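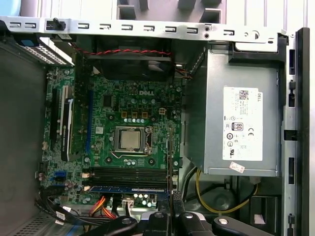

Dell board with the cooler off, CPU still in its socket.

I keep old desktops going for the office in Brekgate, and most of July went on paste. My view is that people change it far too often. Paste fills the small gaps between two metal faces, and once it has spread there is little left in it to wear out. What spoils it is movement: lifting the cooler to have a look, then pressing it back on the same layer.

My rule now is to log fan speed at idle before touching anything. One machine sat at 1,021 rpm with the lid on and reached 3,032 rpm under a long compile. I blew out the fins, changed nothing else and ran the same job again. The peak fell by 417 rpm. The paste was left alone.

If the cooler does have to come off, run the machine warm first, shut down, pull the mains lead and twist gently before lifting. Wipe both faces with alcohol and a lint-free cloth. A small blob in the middle is enough. Tighten the screws a little at a time, corner to corner.

I'll put the full log up once the Friday run has finished.

Filed under: Hardware, Upkeep

Comments

Njoroge Kimaro: Same result with dust on my home server. Did you hold the fan still while blowing out the fins?

Nelly Alvarado: Which idle period do you log? Mine takes 13 minutes to settle.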